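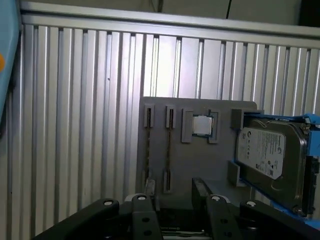

How long should a new desktop computer be left to settle before you trust it with your files?

Give it 6 days of ordinary use, with one long stretch of heavy work on the first day. Most faulty parts show themselves early, while you can still take the machine back to the shop.

Before you start

You need the computer, your old one still in working order, an external drive and the receipt. Don't wipe the old machine yet. Keep the packaging flat behind a door somewhere, as many shops want it for a return.

Day one

Plug the computer into a wall outlet or a decent power board. Put it on the desk or a low shelf, with a hand's width of clear space behind it. Carpet is a poor choice — the intake on many cases is underneath.

Turn it on and let all the system updates finish. This can take several restarts. Check the date, time zone and keyboard layout. If typing the @ key gives you a quotation mark, the layout is set to UK English and needs changing.

Next, give it some work. Play a long video at full screen, copy a large folder back and forth, and leave a game or a video export going for 4 hours. Listen to the fans now and then. A steady rush of air is normal. Clicking, grinding or a sudden shutdown is a fault and should be reported.

Write down the processor temperature at the end. On the last machine I set up it read 79 degrees under load, within the limit given by the maker. Look up the limit for your own model, as they differ.

The rest of the week

Use it for email, browsing and whatever else you normally do, but save anything important to the external drive as well. Shut it down fully each night. Cold starts put up problems that sleep mode hides.

Keep a short list of anything odd, with the time it happened. "Screen went black for a second, 11 am, printer running" is far more use to a technician than "screen plays up".

Moving your files

Copy documents and photos first, then programs. Open a few files from each folder to be sure they work. Leave the old computer untouched until the end of August, or a full month if you do your invoices on it.

Tip from Laurinda Azevedo: export your browser bookmarks to a file before you sign in on the new machine. Syncing can merge two sets and leave you with doubles of everything.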